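Home | Contents | Chapter 3 | Chapter 4 | Glossary

Chapter 4. Folds and Pleats

Why fold anything. Start there. A flat sheet bends one way easily and stretches hardly at all. Put creases in it and it gets longer, shorter, curves round corners. Same material, same weight. The shape does the work.

Paper fans first, then skirts, then lampshades, then maps. Maps are covered in 4.3, with the Tasar fold, becuase they need two directions at once.

Some words you'll want. Ridge: the high line. Valley: the low one. Pitch: ridge to ridge. Depth: ridge to valley. Small pitch and big depth gives a lot of stretch for a short closed length. Sharp creases crack sooner, rounded ones last.

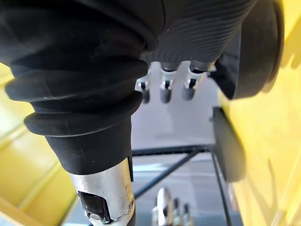

Fig. 4.1. Rounded folds in black rubber, tapering to a smooth collar.

Cloth is different again. Cloth forgets. The Ritus skirt (4.2) has 58 pleats and each was steamed, pressed and left overnight under a board. Wool holds best, cotton wants starch, silk is a nuisance. Annelore Albers taught pleating at Ereveck for years and her rule was to cut the cloth three times the finished width, then press from the middle outwards. Do it her way for the first excercise. Try your own later.

You need: one sheet of paper 60 cm long, ruler, blunt knife, pencil. Score before folding. Answers on page 689.

Reader comments

Thitima Siriwan: Three times the width is for knife pleats only? Box pleats came out short for me.

stanciu_m: same, 4.2 doesnt say

J.: Did the lampshade with 80 gsm paper, went floppy. Use thicker.

Contact the editors | Copyright Ereveck Press | Back to top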